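# Keeping a runner straight on a checked tablecloth?

**trerusberg_tess** · asked in Home & Table · 655 views

Hello all, hoping someone here has cracked this because it's driving me up the wall. We've got a square table with a white and grey checked cloth on it, and I put a beige runner down the middle (cream flowers, bit of curly writing near one end). I love it! But the runner will not stay put. Every time anybody moves a tray or leans over, it creeps off to one side, and because the cloth underneath is all squares you can see straight away that it's crooked.

It's worse with three trays in a row across the table, the middle one on the runner and the other two on the cloth. The trays are light plastic, yellowy-green, and they slide if you so much as breathe on them. I don't want to glue or staple anything, as the cloth goes in the wash most weeks.
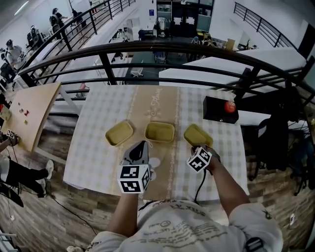

I've tried double-sided tape, which held for one afternoon and then left fluff all over the back of the runner. I've also tried ironing it with starch – lovely and flat, still slid. Should I get something grippy to go underneath, or give up and have a plain cloth? And would you turn the runner the other way, so all three trays sit on it?

---

**Jarnden Jo** · 47 found this helpful

Don't give up on it, checks and a plain-ish runner look great together.

What worked for me was that rubbery open-weave mesh you buy on a roll for drawers. Cut a strip a bit narrower than the runner, so it doesn't peep out at the sides, and lay it between the runner and the cloth. Mine's from Vasconcelos, the hardware shop, but any of them will do. It goes through a cool wash, just don't tumble dry it (I did, and it came out as a sort of crispy lace).

Then sort the cloth out too, or the whole lot will travel together. I put a second piece of mesh flat on the bare table first. Line the runner's edge up with one row of checks, smooth from the middle outwards, and stick the trays on last.

For the trays, little clear felt-or-rubber dots, the rubber sort obviously! Four each. I'd leave the runner the way it is if the writing faces the person sitting there. Turning it would put the trays all on one fabric, but you'd lose the flowers underneath them.

---

**unau_upstairs**

just use a heavier runner

---

**Margin of Butter** · 2 found this helpful

I'd second the mesh, though I only bother with two short bits, one near each end. A full strip made mine look lumpy under a thin runner.

If you sew at all, you could tack the runner to the cloth with a few long loose stitches at the corners. Takes me more than 2 cups of tea, mind, but it comes out in seconds on wash day. Check both are colourfast before they go in together – I had a beige one turn faintly pink in May and it's never gone back.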